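Incidencia 114: el deshumidificador no para y la lectura de humedad se queda en 100 %

Estado: cerrada
Equipo: deshumidificador Protura de pared con sonda externa, controlador Nava
Ubicación: cuarto de ropa, Druliscombe, planta baja
Abierta por: Kristine Cabanatuan

Descripción inicial

El deshumidificador del cuarto de ropa funciona sin interrupción desde la tarde anterior. El controlador Nava marca 100 % de humedad relativa y no baja. El aire del cuarto se nota seco, el cubo del desagüe apenas recoge agua y la ropa tendida se seca como siempre. Apagar y encender desde el panel no cambia nada. Al cortar la corriente y volver a darla, la lectura arranca en blanco, tarda un momento y vuelve a 100.

El consumo preocupa porque el equipo comparte línea con la lavadora y ya ha saltado el automático una vez, con las dos máquinas en marcha.

Primera respuesta de soporte

Pedimos estas comprobaciones antes de mandar a nadie:

- Que el filtro trasero esté limpio y bien encajado.
- Que la manguera de desagüe no tenga codos ni esté aplastada.
- Que la sonda no esté pegada a la pared exterior ni tapada por ropa.
- Versión que aparece en el controlador al mantener pulsada la tecla de menú.

Respuesta de Kristine, 11:20

Filtro limpio, lo lavé en febrero y hoy otra vez. La manguera baja recta hasta el sumidero. La sonda está donde la dejó el instalador, detrás del mueble, no la he tocado. En la pantalla de versión solo aparece el nombre Nava y una línea de guiones, no sé si es normal.

Respuesta de soporte, 11:55

Los guiones en la pantalla de versión salen cuando el controlador no termina de arrancar la comunicación con la sonda. El equipo trabaja entonces en modo seguro: supone humedad máxima y deja el compresor en marcha. La lectura de 100 % es por tanto un valor por defecto y no una medida. Mientras se resuelve, se puede poner el equipo en modo manual con temporizador de dos horas para que no trabaje toda la noche. Lavadora y deshumidificador, mejor por turnos.

Comprobaciones en el cuarto, por la tarde

14:10. Equipo en manual. El compresor para al acabar el temporizador, así que el relé conmuta bien. Descartado relé pegado.

14:25. Se retira el mueble. La sonda cuelga del cable, fuera del soporte. El clip sigue atornillado a la pared y está entero.

14:40. Se coloca al lado un higrómetro de mano. Da una humedad normal para un interior, muy lejos de lo que dice el controlador. El de mano no está calibrado, pero para esto sirve.

14:50. Desconectada la sonda, el controlador sigue en 100 %. Conectada, lo mismo. Con la sonda fuera debería salir el aviso de sonda ausente y no sale. O la entrada está dañada o hay un puente en alguna parte del cable.

15:05. Pausa para despejar la zona de trabajo.

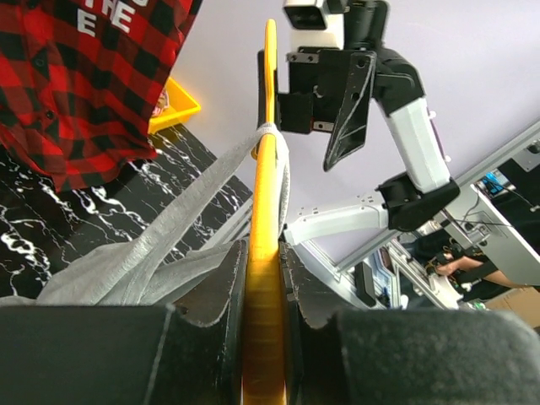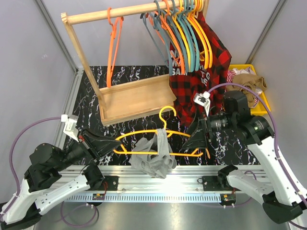 Tiempo de lectura: 7 minutos

15:30. Se sigue el cable desde el controlador. Va por canaleta hasta el rincón y de ahí baja por detrás del rodapié. En la canaleta está bien. En el último tramo hay un empalme con cinta aislante que no figura en la hoja de instalación. La cinta está reblandecida y uno de los hilos asoma.

15:40. Se abre el empalme. Los hilos de datos y de masa se tocan, y los dos tienen el cobre verdoso. El cortocircuito explica que el controlador no distinga entre tener sonda y no tenerla — la entrada ve lo mismo en los dos casos.

15:50. Se separan los hilos de forma provisional. El controlador muestra por fin el aviso de sonda ausente al desconectarla. La entrada está bien, no hace falta cambiar la placa.

16:05. Con los hilos unidos cada uno con el suyo, la lectura aparece unos segundos y se pierde. El cable está dañado más arriba del empalme o el cobre ya no hace buen contacto. No merece la pena recortar y volver a empalmar.

Consulta al proveedor

Se escribe a Eltcombe, que suministró el equipo y el material de montaje, para preguntar por el cable. Contestan que el de la sonda tiene que ser de una sola pieza y apantallado, con la malla conectada a masa solo en el lado del controlador. El empalme no consta en su parte. Preguntada Kristine, recuerda que se cambió el rodapié hace alrededor de 7 meses y que los operarios tuvieron que soltar cosas de esa pared. Es posible que se cortara entonces, aunque no hay manera de confirmarlo y tampoco cambia la reparación.

Eltcombe envía el cable con conector montado en un extremo. Mientras llega, el equipo se queda en manual.

Sustitución del cable

09:15. Corte de corriente en el cuadro. Conviene esperar un poco antes de abrir la tapa del controlador.

09:30. Retirado el cable viejo completo. Tiene otro punto pelado a la altura del rincón, donde la canaleta hace arista. Se lima la arista y se pone un pasahilos.

09:50. Pasado el cable nuevo por arriba, sin bajar al rodapié. La sonda queda en la pared interior, a la altura del pecho, lejos de la puerta y de la salida de aire seco. El soporte antiguo se deja donde está por no levantar pintura.

10:10. Malla a masa en el controlador. En el lado de la sonda se corta a ras y se cubre con termorretráctil.

10:20. Corriente. El controlador arranca, la pantalla de versión ya muestra texto en lugar de guiones y la lectura coincide bastante con la del higrómetro de mano.

10:35. Prueba de respuesta: paño húmedo cerca de la sonda, sin tocarla. La lectura sube y el compresor entra. Se retira el paño, la lectura baja despacio y el compresor para solo.

10:50. Se vuelve a modo automático con la consigna que tenía Kristine. La histéresis estaba al mínimo, se deja en el valor intermedio para que el compresor no arranque y pare tanto.

Causa

Cortocircuito entre datos y masa en un empalme no documentado del cable de la sonda. El controlador pasaba a modo seguro y mantenía el compresor encendido.

Pendiente

- Línea compartida con la lavadora. No es una avería del equipo, pero el automático va justo. Se recomienda que lo mire un electricista. Kristine queda en pedirlo.
- Anotar el recorrido nuevo del cable en la hoja de instalación — hecho en la copia de soporte, falta la que está pegada en la puerta del cuadro.
- Pedir a Nava que el modo seguro muestre un aviso en la pantalla principal. Enviado como sugerencia, sin respuesta por ahora.

Último mensaje de Kristine antes del cierre

Lleva dos noches en automático y para cuando tiene que parar. La ropa se seca igual que antes. Por mí se puede cerrar.

Comentarios (4)

humedales_norte
Mismo síntoma con un Protura y en mi caso era el conector, que no estaba metido hasta el fondo. Antes de levantar rodapiés, apretad el conector.

Tere G.
¿La consigna que usáis en un cuarto de ropa cuál es? En la ficha no lo pone y yo la tengo muy baja, creo.

soporte
Tere, depende de lo que tiendas y de lo que ventile el cuarto. Sube la consigna poco a poco y quédate en el punto en que la ropa seca de un día para otro. Si ves condensación en los cristales, vuelve a bajarla.

j_arrieta
Lo de los guiones en la pantalla de versión tendría que venir en el manual. He estado una semana cambiando filtros.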